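Turemach G2 Hand-Held Gripper: Jaw Return Fault and Replacement Spring Kit

Product page, service parts. Applies to G2 units with yellow fingertips, left-hand and right-hand versions.

Fault summary

A batch of G2 grippers shipped with a return spring that loses tension in use. The jaws close normally under trigger pressure but do not open to full width when the trigger is released. The operator feels no difference at the handle. The recorded jaw width drifts away from the true jaw width, and any policy trained on that data will release late or not at all.

The fault was first reported in May by Hurkura, during two-handed pick and pack work with soft retail packaging. Pouches stayed caught between the tips after release and were dragged back over the box wall. Seven units were returned. In 5 of them the spring was below its specified force. The other two had a cracked spring seat.

Affected units

Check the date code inside the handle. Codes ending in 22 are affected. Units with a Negri trigger module are not affected, whatever the code, as that module carries its own spring.

Typical work where the fault shows

Flexible film packs in an open carton are the worst case. The film folds around the tip, and a jaw that stops short of full opening will not let go of it. Rigid items usually drop free and hide the problem.
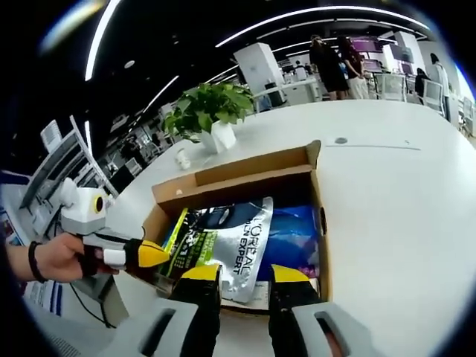
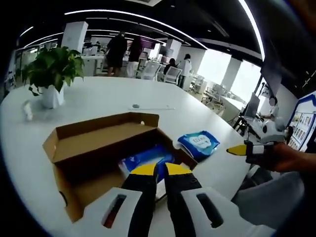

Carton work with soft packs, two grippers in use.

Field check

1. Power down the recorder. Leave the gripper cable connected.
2. Close the jaws fully and hold for 4 seconds.
3. Release the trigger without flicking it.
4. Measure the gap between the inner faces of the fingertips and compare it with the open width on the calibration card.
5. Repeat with the gripper pointing straight down, then straight up.

A gap that is short by more than 4 mm in any position is a fail. A gap that changes between positions also points to the spring. A gap that is short by the same amount every time is more often a dirty slide. Clean the slide and test again before ordering parts.

Safety

Do not open the handle with the jaws closed. The spring is under load in that position, and the seat can come out with enough force to injure an eye. Wear eye protection even when the jaws are open. On units with a cracked seat, stop work at once. Fragments can enter the slide and lock the jaws shut on whatever is between them, fingers included.

Do not stretch the old spring to restore tension. Stretched springs pass the field check and fail again early.

Kit contents

Return spring, revised wire
Spring seat, molded
Retaining clip
Slide grease, single-use sachet
Calibration card

One kit services one gripper. For two-handed sets, replace both springs together, as a mismatched pair gives different trigger feel left to right.

Recorded data

Sessions captured on a failed unit should be held out of training until the jaw width channel has been checked. The Waneck log viewer, version 7 and later, plots trigger position against jaw width. On a sound unit the opening and closing curves lie close together. On a failed unit the opening curve flattens before full width. Recalibration after the repair does not correct earlier recordings.

Ordering

Kits are free of charge for affected date codes. Send the date code and the field check readings with the order. Units with a cracked seat should be returned complete and unopened.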